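# Gripper trials under way at the Pellow workshop

*August 10, 2021*

After a good deal of waiting for parts (and rather more tea than we'd care to admit), the Pellow workshop has started its side-by-side trial of two grippers, the Gudora and the Pukidex.

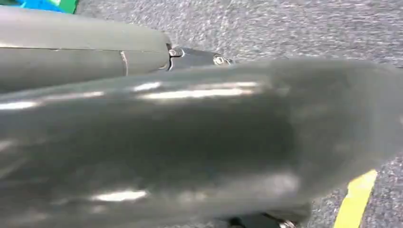

Both are being put through the same 600 picks, 300 on the carpet and 300 on the bench, with the same arm and the same controller throughout, so that whatever differences we find should be down to the grippers themselves. We had hoped to begin back in February, but the Zakharchenko adaptor plates took their time reaching us, and it seemed a pity to start with one gripper and leave the other sitting in its box.

We're also trying out 4 positions for the wrist camera, and this has turned into quite the talking point! Mounted low, it gives a lovely close look at the fingers, though they do take up an awful lot of the picture and the glossy surfaces catch the light something dreadful. Mounted higher, it sees more of the floor and rather less of the grip, and opinion in the workshop is cheerfully divided over which matters more.

It's far too early to name a favourite, so please don't ask us just yet. The carpet picks come first, then the bench, and the full results will go up on this page, along with our settings for anyone who'd like to try the same thing at home or at work. Visitors are very welcome on Thursday afternoons while the trial is running.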